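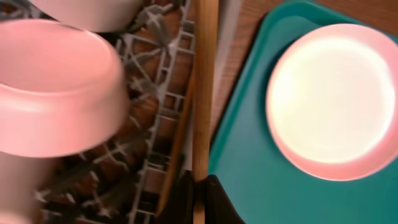
December 31, 2021

Dish rack, drying notes, continued.

Load was the bowls only. No plates, no flatware, no lids. Washed by hand in the left sink, rinsed once in plain water, racked straight from the rinse without shaking. Window shut, fan off. Same towel under the rack as last time, folded double.

Bowls dry badly in this rack and I wanted to know how much of it is the rack and how much is how we fill it. The tines are spaced for plates. A bowl set between them leans until the rim finds something to rest on, and the angle it settles at depends on the size of the bowl. The pink one is big enough to bridge several tines and stays put. The smaller ones from the Stikholm set rotate a few degrees when a neighbor is lifted out, and then the foot ring holds water.

Run 1. Bowls open side up, leaning back. Water left in the bottom of every one after an hour. Stopped there.

Run 2. Bowls leaning, open side toward the aisle. Insides dry at 3 hours. Foot rings still wet, wiped with a paper towel. Weighed the towel before and after but the kitchen scale drifted, so no figure.

Run 3. As run 2 but with a gap left between neighbors. Insides and outer walls dry at almost 3 hours, foot rings damp only. Best so far. Costs capacity: 8 bowls went in for run 2 and they do not all fit with the gaps.

Large bowl weighs 553 g dry on the bench balance. Use that for the before/after next time and leave the kitchen scale alone.

Other points.

Coating on the wires is sound where I could get a fingernail to it. Did not pull the rack out to look at the underside.

Nesting is still the main fault. Two bowls touching at the rim hold a film of water along the contact line and it is there the next morning. Heather Tomoana found the same with the Pullura cups in the upstairs kitchen and now racks them on alternate rows. Ask her whether she ever timed it.

Hot rinse not tried. Would expect faster drying on the walls, no change at the foot ring.

To do in January:
Repeat run 3 with the window open.
Try the Cuautle rack from the store cupboard, wider pitch.
Large bowl first, against the end, small ones after.
New battery for the kitchen scale.

Rack emptied and towel hung up 4:40 pm.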